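ゴミ箱の袋がけ、ついに好きな家事になりました

2020年10月29日(木)

ここ数日、家のゴミ箱のことばかり考えています。きっかけは洗面所の模様替えでした。棚を動かしたら、昔からあった四角いゴミ箱がどこにも収まらなくなって、じゃあいっそ全部見直してしまおう!と。思い立ったら早いのが取り柄です。

うちにあるゴミ箱は、台所の大きいのと、仕事部屋の小さいの、それに洗面所の四角いの。で、四角いのを手放して、かわりにDostnessという雑貨屋さんで丸いのを買いました。税込1773円。色がもう、すごくいいんです。渋いオリーブグリーン。白い壁の前に置くと観葉植物の鉢みたいで、用もないのに洗面所をのぞきに行ってしまいます(家族には笑われています)。

問題は袋でした。私は昔から袋をかけるのが下手で、だいたい片側だけずり落ちて、ティッシュやら綿棒やらが袋と箱の隙間に入りこむ。あれを底から拾うときのむなしさといったら!

それで、以前スペイン語を習っていたAinhoa Barriosさんに愚痴をこぼしたら、返事がものすごく具体的でした。まず袋を広げて空気を入れる。底まで手で押しこむ。それから口を外に折り返す。順番はこれだけ。私はずっと、先に口をひっかけてから中を押していたんですね。そりゃあ引っぱられて外れるわけです。

さっそく試したくて、床にしゃがむと腰がつらいので、テーブルに上げてやることにしました。これが大正解! 目の高さに近いだけで、ふちのどこが浮いているかがよくわかります。

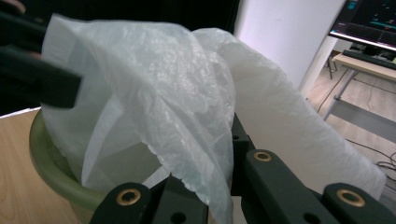
袋選びも奥が深いです。最初はしっかりした厚手がいいと思いこんでいたのですが、小さめのゴミ箱には薄手のほうがなじみます。多少大きくても、くしゃっと寄せておけばいいので気楽です。こういう薄くて少し透ける白い袋だと、しわだらけのままでも丸いふちに沿ってくれるし、オリーブグリーンとの組み合わせも明るくて好きです。透明の袋も試しましたが、中身が見えすぎて私はちょっと苦手でした。黒は引き締まるけれど、洗面所には重たいかな。

あまった部分は、後ろ側に集めてゆるくひと結び。前から見える折り返しは3センチにしています。長く垂らすとせっかくの色が隠れてしまうので、ここはこだわりたい! 結び目は箱の外側に出しておくと、次に外すときも指が入りやすいです。

もうひとつ、替えの袋を底に2枚しのばせておくのもおすすめです。いっぱいになった袋を持ち上げたら、下の1枚を広げてかけるだけ。引き出しまで取りに行く手間がないと、交換がまるで苦になりません。ただ、濡れたものを捨てる台所ではべたつきそうなので、あちらは今までどおり棚に置いています。

次は仕事部屋の小さいのを何とかしたいです。紙くずばかりなので、袋なしでもいい気がしてきました。Moyaの紙製バスケットがずっと気になっていて、11月に入ったら見に行くつもりです。使っている方がいたら、へたり具合をぜひ教えてください!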